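Work and Industrial Relations, Topic 4: Bargaining, ballots and the right to strike
Notes prepared by Marleny Arango for the Monday group

Welcome back, everyone. Last time we left the support staff at Mullusden College with their agreement expired and their pay frozen, and a few of you stayed behind to argue about it, which I loved! We'll pick up there.

An expired agreement doesn't usually vanish. Its terms carry on while the parties bargain, so a slow employer may feel very little pressure - and that is where protected industrial action comes in.
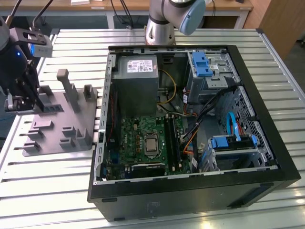 Desktop tower with the side panel off.

Stages to know for the tutorial:

1. Notice of bargaining. Both sides name their representatives. At Mullusden these were Hywel Prydderch for the college and Lleucu Morgan for the union.

2. The claim. Lleucu's members asked for a flat rise of $800 a year, and the college offered $500 with longer hours over the summer.

3. The ballot. Nearly 700 members were eligible to vote. Please read the question on the ballot paper closely, as the wording limits what action can lawfully follow.

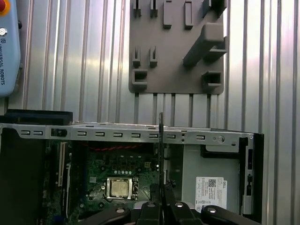
4. Notice of action. Members chose work bans first (no overtime, no weekend enrolments) and held the full stoppage back. Mererid Morris's chapter is very good on why unions so often organise it this way, and it's a shorter read than it looks.
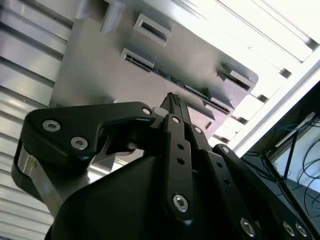 Page 2

Questions of public support come up every year, and I'm always happy to be drawn into them. Ifor Lougher argues that parents and students will put up with a stoppage for longer when they've heard about the dispute early. Have a think about whether the Mullusden bans helped or hurt on that score, and bring a paragraph to class.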